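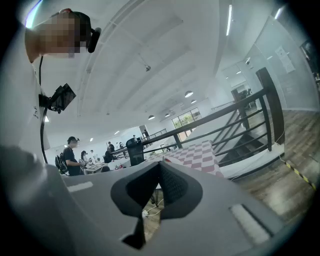 Hand-held gripper over the cables, checkered table behind.

**Thread: Can any of these do real chores yet?**

**dgoodwin** – 24 July 2026

My sister wants to put money into Tetetti, who say they will have a machine doing laundry and dishes in private homes within two years. I run a small shop that packs kitchen parts, so she asked me. I said no, but I'd like better reasons than a gut feeling. The picture shows the kind of two-finger gripper I mean. The pads meet in a notch and that's your whole hand. What can it do on a normal day in a normal house?

**ishbel_g**

More than you'd think. Cups, bottles, folded towels, anything that holds its shape. I did 14 months on a sorting line with a similar gripper and it was fine with boxes. It was bad with bags.

Cables are a good test. There are white ones on the floor in your picture. A person picks those up and coils them without looking. I have never seen a two-finger machine do that twice in a row in a place it hadn't been set up for.

**Tosh_fan**

Disagree with the last part. The Tosh arm we have at work coils hose. Slow, but it does it. We timed it at 40 seconds for a short length.

**ishbel_g**

Same hose, same hook, same spot every time?

**Tosh_fan**

Same hook, yes. The hose moves around a bit.

**ishbel_g**

OK, then it's a fixture with an arm on it. Useful, but Digby is asking about a house.

**morag.t**

I clean offices and I'd look at the stairs first. Dark steps with white edges like the ones in the picture are easy for people. Anything on wheels stops at the top. So now you need one machine per floor, or legs, and legs cost more than I make in a year.

The tablecloth is the other one. Ask it to take a cloth off a table, shake it out and put it back straight. I can do six tables while it's looking for the corner.

**EwanF**

Morag is right about stairs but I think the cloth is closer than she says. Flat cloth on a flat table is mostly a matter of finding an edge, and checks help with that because you can see when the pattern is crooked. A pile of mixed laundry is much harder.

My own list, for what it's worth:

- Loading a dishwasher with your own plates: close
- Unloading it: closer
- Folding T-shirts: works, slow
- Fitted sheets: no
- Picking up after kids: no
- Carrying anything upstairs: no

**morag.t**

Closer for who? If I have to stand next to it, I may as well do the plates.

**EwanF**

Fair point. I wouldn't leave one alone with glass either.

**dgoodwin**

What about my shop? Joveck quoted me for one station, parts from a bin into a carton. They claim 19 hours a day with no one there.

**senga_n**

Get that in writing and ask who clears the jams. We had an Ondska station on almost the same job. It packed well until two parts stuck together, then it waited for someone to come. We kept it, but we never got rid of the person.

**dgoodwin**

Did it pay for itself?

**senga_n**

Not yet. Ask me next July.

**Tosh_fan**

Ours did.

**dgoodwin**

Thanks all. I'll ask Joveck for a trial with my own parts, including the ones that tangle. Still telling my sister no.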